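기독교 도서 나눔 게시판 > 읽은 책 이야기
제목: 『쉼의 문법』 다 읽으신 분 계세요? (Leddale 출판사)

새벽등불
소그룹에서 9월부터 같이 읽기로 해서 제가 먼저 끝냈어요. Paucar 시리즈 두 번째 책이고 200쪽 조금 넘는데 생각보다 빨리 넘어가더라고요. 안식일 이야기인 줄만 알았는데 절반은 일에 대한 책이에요! 4장에서 출애굽기의 만나 본문을 푸는 부분은 두 번 읽었습니다. 여섯째 날에 갑절로 거두는 게 믿음의 연습이라는 대목에서 한참 멈춰 있었네요. 다만 6장은 좀 힘들었어요. 주일 오후에 설거지도 미루라는 식으로 읽혀서 (아이 둘 키우는 집에서 이게 되나요?) 조금 서운했습니다.

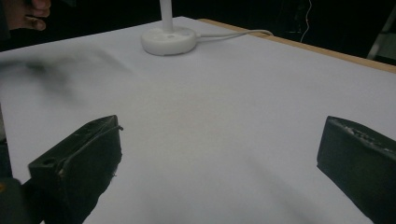
댓글 11개 중 최근 글

무화과그늘
저도 6장에서 덮을 뻔했어요 ㅎㅎ 그런데 저자가 말하는 건 설거지 자체보다 '다 끝내야 쉴 수 있다'는 마음 아닌가요? 뒤쪽 각주에 그 얘기가 짧게 나와요. 왜 본문에 안 넣었는지는 모르겠지만요.

돌베개
저는 생각이 좀 다릅니다. 각주까지 찾아 읽어야 오해가 풀리면 글이 덜 된 거죠. 골로새서 2장 16절을 한 줄로 지나가는 것도 걸렸습니다. 안식일로 아무도 너희를 비판하지 못하게 하라는 말씀인데, 이런 주제의 책이라면 정면으로 다뤄야 하지 않을까요. 같은 시리즈의 첫 책 『Dredonness의 우물』이 훨씬 꼼꼼했어요.

무화과그늘
돌베개님, 그 책은 꼼꼼한 대신 저희 구역에서 끝까지 읽은 분이 거의 없었어요 ㅠㅠ 저는 쉬운 책이 먼저라고 봐요. 골로새서 부분은 인정합니다. 저도 거기서는 더 듣고 싶었어요.

수요일저녁반
저희는 수요일 모임에서 한 주에 한 장씩 읽었습니다. 번역은 Vurkitz 판보다 이번 판이 낫습니다. 예전 판은 '안식'과 '휴식'을 섞어 써서 토론할 때마다 헷갈렸거든요. 장 끝에 있는 나눔 질문은 너무 많아서 두 개만 골라 썼어요. 다 하려다가는 밤 열 시 넘습니다.

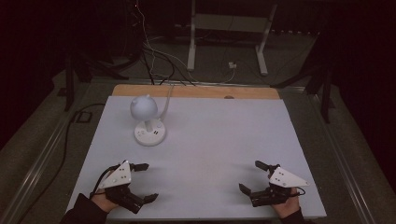 새벽등불
그럼 이 책, 신앙생활 시작한 지 얼마 안 된 분과 같이 읽어도 괜찮을까요?

수요일저녁반
처음 세 장까지는 무난해요. 저희 모임에도 새로 오신 분이 계셨는데 3장의 시편 127편 묵상을 제일 좋아하셨어요. 6장은 마가복음 2장 27절을 먼저 같이 읽고 들어가시면 부담이 덜할 겁니다.

돌베개
그 순서는 저도 찬성입니다. 마가복음을 먼저 읽으면 6장 말투도 조금 부드럽게 들리겠네요. 그래도 골로새서는 빼지 마세요.

새벽등불
네네, 둘 다 넣을게요. 저희는 한 번에 20쪽 정도만 나가려고 해서 6장까지는 아직 멀었어요. 혹시 『Dredonness의 우물』 빌려주실 분 있으면 쪽지 부탁드려요. 도서관에는 없더라고요.

돌베개
제 것 빌려드릴게요. 밑줄이 많은데 괜찮으시면 쪽지 주세요.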